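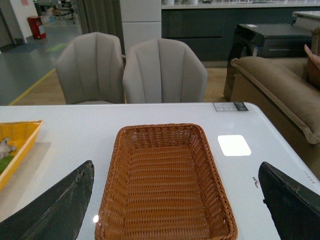
4.2 Placing the woven basket

1. Clear the middle of the tabletop and wipe it with a dry cloth.
2. Set the empty basket down with the rim facing up.
3. Keep the yellow container at the left edge of the table – small items stay in it until step 5.

CAUTION: Lift the basket to move it. Do not drag it across a glossy surface.
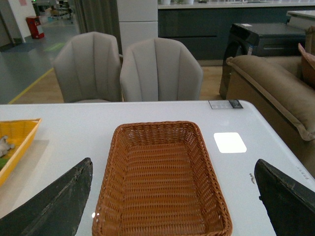

4. Check that the base sits flat and does not rock.
5. Load soft items first, below the level of the rim.

Note: Leave the table label in place.

Related items
Pandari table care
Ulier basket liners, set of 2
Cesby chair covers – part 743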